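Home | Diary | Workshop | About | Contact

April, late, nearly 11 pm

Quick one tonight, eyes going. Second week with the Zendov kit on trial and I still can't say if we're keeping it. Two arms, grippers, software, 290 a month on the lease, and then Pitlow want another 95 for the support plan on top. Cheeky. Rang them at lunch, got the hold music, gave up.

Setup is better than last time anyway. Re-did the wrist camera calibration before coffee, took me half the time. Manual still terrible – page on gripper force is plainly translated twice. Fingers though, very good. Textured pads, proper bite on the ribbed rollers. The set we had from Durnwood was smooth and I hated it.

Job is the same dull one. Small metal rollers, blue compartment tray, one to a cell. Target is 600 a shift or it dosen't pay. Best so far 274 and that was with me hovering. Slow on the approach, it creeps up to the tray like it's scared of it. Speed limit is in a menu somewhere, must find it.

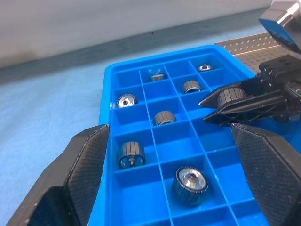

Other gripe is which way up they go. Rollers on their sides, rollers tipped against the wall of the cell, and the next station wants them all flat. Cells are too roomy I think. Could print an insert. Could also ask Rahman for a tighter tray but thier lead times, no.

Things to do tomorrow – speed menu, insert drawing, email Pitlow about the 95 and whether it covers pads wearing out. Trial ends end of the month so need to decide by then. Leaning yes, if the price moves. Forgot to eat again, toast now.

3 comments | 12 likes | Share

We use cookies to improve your visit. Accept | Settings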